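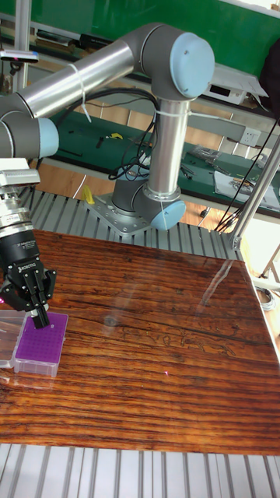 Tip rack cell FAQ

I look after the tip rack cell at Conovham, and these are the things I get asked most. Last edited 6/27/25.

How often do you check the mounting bolts?

Every 100 hours of run time. I go over the base plate first, then the flange bolts at the wrist, and write it all in the Pitix log (please do the same if you touch them!).

Do I have to re-teach everything after the gripper has been off?

No, thank goodness! Just the rack corner and the park point. I bring the arm in slowly, at 7 percent speed, and stop above the wood.

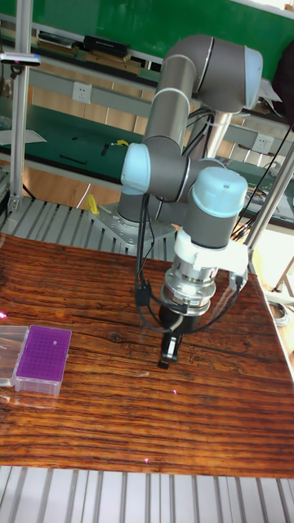
Folded in, with the fingertip just over the tabletop.

My cables keep snagging. What do you do?
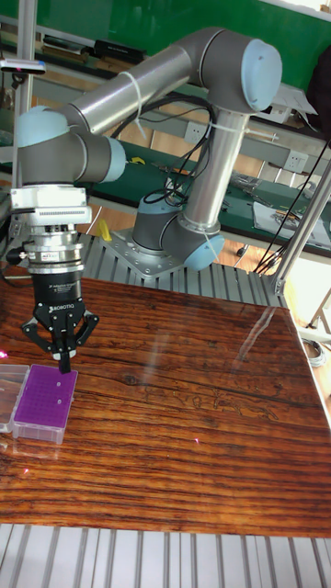
Cable slack is my pet subject, sorry in advance. Too tight and it tugs on the connectors, too loose and it catches on the elbow. Béla Gulyás and I settled on a white tie near the middle of the long tube, with the black bundle left to droop from there down toward the base. Run the arm to its longest reach before you snug anything up!

Can I move the rack a little to make room?

Please don't, or ask me first. The corner point is saved for that spot, and the fingers come down very close to it.
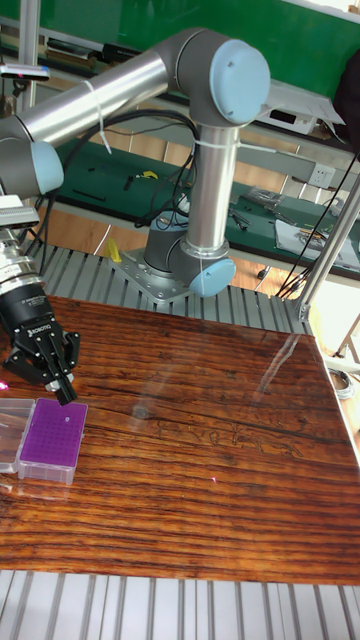
Who do I call when it faults?

Me, extension 440. If I'm out, try Ferhat Dursun, he has the spare finger set and the Marinescu hex keys.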